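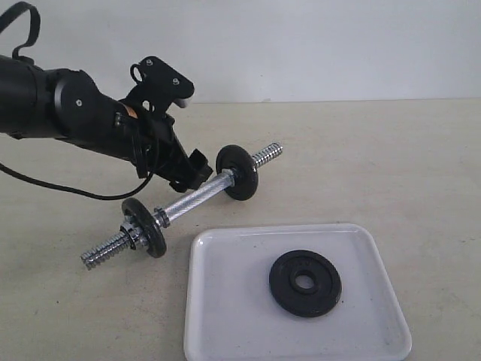
Biltholm, 8월

시편 노래본 작업 노트

오전 아홉 시 시작. 지난번에 남겨 둔 시편 100편부터 다시 봄. Dundeck 곡집 379번 곡조에 얹기로 한 것은 그대로 가되, 첫 줄의 음절이 곡조보다 하나 많다. "온 땅이여"를 "온 땅아"로 줄이면 맞기는 하는데, 부르는 사람이 땅에게 반말로 시키는 느낌이 난다. 일단 줄이지 않고, 첫 음을 둘로 나누어 부르는 쪽으로 악보에 연필 표시를 해 두었다. 다음 시창 때 두 가지를 다 불러 보고 결정.

100편 셋째 절은 본문 문제가 있어서 시간이 걸렸다. 히브리어 본문의 쓰인 대로 읽으면 "우리가 스스로 한 것이 아니요"가 되고, 여백의 읽기 전통을 따르면 "우리는 그의 것이니"가 된다. 발음은 같고 글자 하나 차이다. Usman 초고는 앞의 것으로 되어 있는데 왜 그렇게 정했는지 메모가 없다. 바로 뒤에 "그의 백성이요 그의 기르시는 양"이 이어지니 뒤의 것으로 가는 편이 흐름이 낫다고 본다. "우리는 그의 것"으로 고치고 난외주에 다른 읽기를 적었다. 우리말 성경들도 대개 이쪽이라 회중이 낯설어할 일도 적다.

같은 편 마지막 절의 '헤세드'는 여기서 "인자하심"으로 두었다. 다른 편에서 "한결같은 사랑"으로 옮긴 데가 있어서 통일할지 말지가 계속 걸린다. 음절 수가 달라서 기계적으로 바꿀 수 없다. 용어표에는 두 가지를 다 허용으로 적고, 한 편 안에서는 섞어 쓰지 않는 것으로 원칙만 세움.

시편 19편.
앞부분(하늘이 하나님의 영광을 선포하고)은 손댈 데가 거의 없다. 문제는 셋째 절과 넷째 절 사이다. "언어도 없고 말씀도 없으며 들리는 소리도 없으나" 다음에 오는 단어가 히브리어로는 '줄'인데, 칠십인역은 '소리'로 옮겼고 로마서에서 바울이 인용한 것도 그쪽이다. 노래로 부를 때는 "그 소리가 온 땅에 통하고"가 훨씬 알아듣기 쉽다. 다만 바로 앞줄에서 소리가 없다고 해 놓고 다시 소리라고 하니, 처음 듣는 사람은 헷갈릴 수 있다. 그 긴장이 시의 의도라고 볼 수도 있어서 그대로 두었다. 해설란에 두 줄 정도 설명을 넣을 것.

뒷부분의 율법 찬양은 율법, 증거, 교훈, 계명, 도, 법으로 낱말이 계속 바뀐다. 초고에서는 곡조에 맞추느라 "말씀"으로 두 번 뭉쳐 놓았던데 되돌렸다. 낱말이 하나씩 바뀌는 것이 이 부분의 뼈대다. 되돌리고 나니 넷째 줄이 빡빡해졌다. 조사를 빼서 맞췄는데 소리 내어 읽으면 좀 급하다. 더 볼 것. 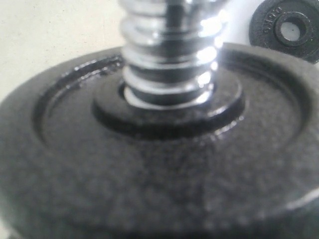
마지막 절 "내 입의 말과 마음의 묵상이"는 기도로 따로 떼어 쓰는 교회가 많다. 설교 전에 이 절만 부를 수 있게 별도 악보로 한 줄 빼 두자는 의견이 Hatau 쪽에서 왔다. 찬성. 다만 그럴 경우 조를 낮춰야 한다. 본 악보의 끝음이 높아서 준비 없이 바로 부르기 어렵다. 장2도 내린 것으로 그려 보고, 반주 없이도 시작음을 잡을 수 있는지 확인해야 한다.

점심 후 한 시 반부터 시편 36편.
첫 절이 제일 어렵다. 본문대로면 "내 마음속에"인데 여러 번역이 "그의 마음속에"로 고쳐 읽는다. 악인의 죄가 말을 건다는 표현 자체가 드물다. 보통 예언자의 말에 붙는 '신탁'이라는 낱말이 여기서는 죄에 붙어 있다. 죄가 예언자처럼 속삭인다는 뜻으로 읽으면 "그의 마음속"이 자연스럽다. 우리는 "그의"로 가고, "내"는 난외주로 보냈다. 회중이 다 함께 "내 마음속에"라고 부를 때 생길 오해도 고려했다. 그렇지만 이건 번역 근거로 쓰면 안 되고, 부를 때의 사정으로만 적어 둘 것. 예전에 이 둘을 섞어 적었다가 검토에서 지적받은 적이 있다.

36편은 중간에 분위기가 확 바뀐다. 악인 이야기를 하다가 "주의 인자하심이 하늘에 있고"로 넘어가는데 한 곡조로 죽 부르면 이 전환이 묻힌다. 방법은 두 가지.
가) 앞부분은 낭독, 뒷부분만 노래.
나) 앞부분은 선창자가 단조로 부르고 회중은 뒷부분부터 들어옴.
가)는 작은 교회에서도 바로 할 수 있다. 나)는 듣기에는 더 좋은데 선창자가 없으면 못 한다. 악보에는 나)를 싣고 첫머리에 낭독으로 대신해도 된다고 적기로 함.

"주의 빛 안에서 우리가 빛을 보리이다"는 고치지 않는다. 초고에 "밝은 빛"으로 되어 있던 것은 음절을 채우려고 넣은 말이라 뺐다. 모자라는 음절은 "주의"를 길게 끌어서 해결했고, 불러 보니 오히려 숨 쉴 자리가 생겨 편하다.

'헤세드'가 여기서도 나온다. 위의 원칙대로 이 편은 전부 "인자하심".

오후 네 시에 세 편을 이어서 한 번씩 불러 봄. 100편은 빠르기를 조금 늦춰야 가사가 들린다. 19편은 앞부분과 뒷부분 사이에 한 박 쉼을 넣는 것이 좋겠다. 36편은 선창 부분의 음역이 넓어서 낮은 목소리로는 힘들다. 아래쪽으로 피해 가는 음을 작은 음표로 넣을지 검토.

남은 일
- 100편 첫 줄, 두 가지로 시창하고 결정
- Usman 초고 셋째 절의 근거 메모가 따로 있는지 문의
- 19편 해설 두 줄, 넷째 줄 조사 다시 보기
- 19편 마지막 절 별도 악보, Hatau에 초안 보내기
- 36편 난외주 문구를 100편 난외주와 같은 형식으로 맞추기
- Dundeck 곡집의 379번 곡조 사용 허락, 답장 아직 없음. 다시 편지할 것

용어표 파일은 저녁에 고쳐서 공용 폴더에 올려 둠. 예전 표는 지우지 말고 옆에 그대로 둘 것.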